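Troddale Technical Program
Robot Teaching Methods - Handout 4: Recording Demonstrations on the Two-Arm Bench
Instructor: Keith Lambert
Posted 2021-01-27

Read this before your bench slot. Handout 3 covered moving one arm by hand with the motors off. For this unit we use remote control: you move a pair of leader arms, the two bench arms copy your joint angles, and the Dalska recorder saves the angles together with the camera video. The task is cloth handling. You take a cloth from the basket, lay it on the table and flatten it as well as you can.

Each pair records 50 demonstrations. A slot is long enough for 12 if you keep your resets short, so plan on more than one visit.

1. Starting position

Bring both leader arms to the rest pose before you turn on following. If a leader and its bench arm disagree by more than a few degrees, the bench arm will jump to catch up. Check the cable loops at both wrists and make sure they can turn freely.

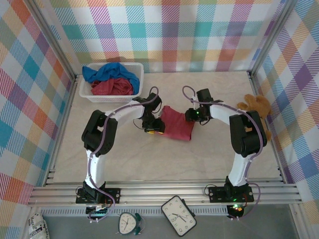 Why not just write a program for the motion?
Cloth lands differently every time, and a fixed list of positions only works when the object is where the list expects it. Demonstrations give the learning step many different starts and many different corrections to work from.

2. Picking up and spreading

Use one gripper to hold and the other to move. Most people try to move both hands together at first, and the cloth drags. Hold one corner or edge still, find the next corner with the free gripper, close, then pull outward slowly. The leader arms give you no sense of force, so watch the fabric. If it starts to go tight, stop pulling.

Keep your speed even. Long pauses get recorded too, and the trained arm will copy them. If you need to think, think between episodes.

A missed grasp is fine to keep if you open, back off and try again in the same episode. Drop the episode if you hit the rail or if following cuts out. 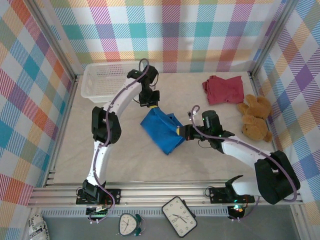
3. Using the wrist view

The overhead view is good for planning where to go. The wrist view is better for the last bit of the approach, when the arm blocks your line of sight. Come down with the fingers open, one on each side of the fabric you want, and look for a fold or a raised edge to close on. Flat cloth pressed against the table is hard to pinch - push the edge a little first so it bunches, then close.

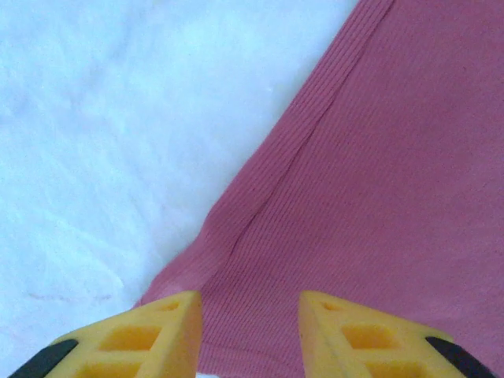
Pinching too deep is the other common mistake. The gripper takes two layers when you wanted one, and the cloth comes up doubled. When that happens, open, lift clear and approach again nearer the edge.

4. Saving and labeling

Name each episode with your pair number, the cloth color and the episode number. Mark it "clean," "retry" or "drop" in the Lumbao sheet right after you record it. Frame rate and image size are already set, so leave those alone.

For next week: read the first 18 pages of the course reader chapter on imitation learning, and bring one episode you marked "retry." We will play them back in class and go over where the grasp went wrong.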